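3.2 Measuring at home

Most of the 159 households in the Rarndale survey measured drinks by eye. Of those that owned a measure, many kept a metal jigger with the drinks and a glass one with the baking things. Yoon and Sandoval asked people to set out whatever they would use, with the fruit, on their usual board.

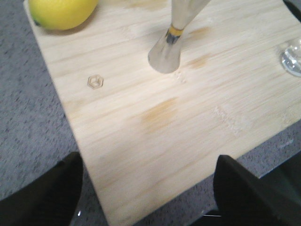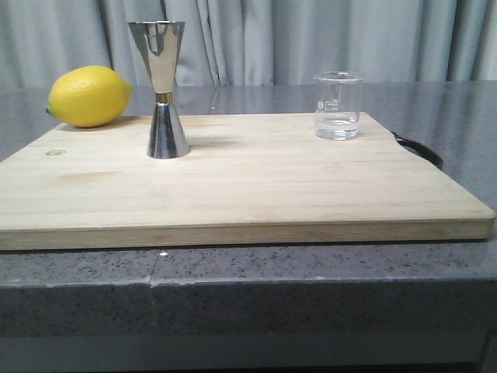
Figure 2. Bamboo board with a lemon, a metal measure and a clear glass vessel.

3.3 Pouring by eye

Participants poured 16 mL of water without a measure, then repeated the pour using their own.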